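Llevo casi cinco años en Grimholm y sigo sin entender la ventanilla de extranjería. Uno pide cita, la cita se la dan para septiembre, y en septiembre descubre que el papel que traía caducó en agosto. Vuelta a empezar, pero con más canas.

La última vez me tocó el número 64. Iban por el 5. Me senté al lado de Vilho Kinnunen, que venía a acompañar a su mujer y que, siendo de aquí de toda la vida, no había pisado nunca esa sala. A la hora y media me preguntó si siempre era así. Le dije que no, que los días malos se estropea la máquina de café.

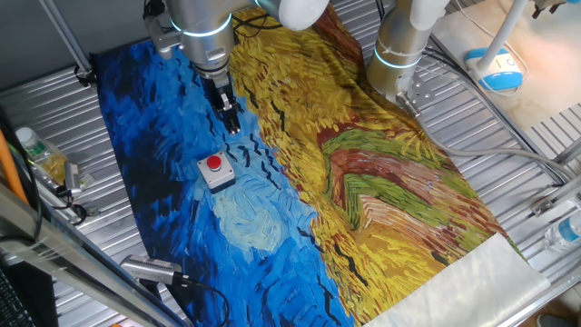
Cielo azul y trigo, estampados en tela.

Ahora el ayuntamiento debate si hacen falta menos permisos de trabajo. Lo curioso es que Kauppinen lleva desde la primavera con el cartel de «se busca personal» en la puerta, y en Kikico el pan sale a media mañana por falta de manos. Yo no soy economista – vendo seguros – pero algo me huele raro en esa cuenta.
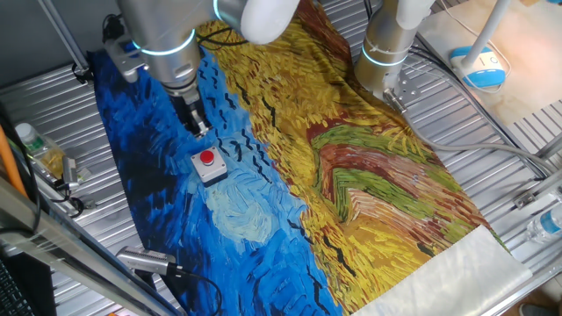 El trigal, con una esquina doblada.

A todo esto, me renovaron. Cinco años más, con una foto en la que parezco buscado en varios países. La funcionaria me felicitó y me recordó que pidiera la próxima cita con tiempo. Al salir, la pantalla marcaba el 65 y no se levantaba nadie.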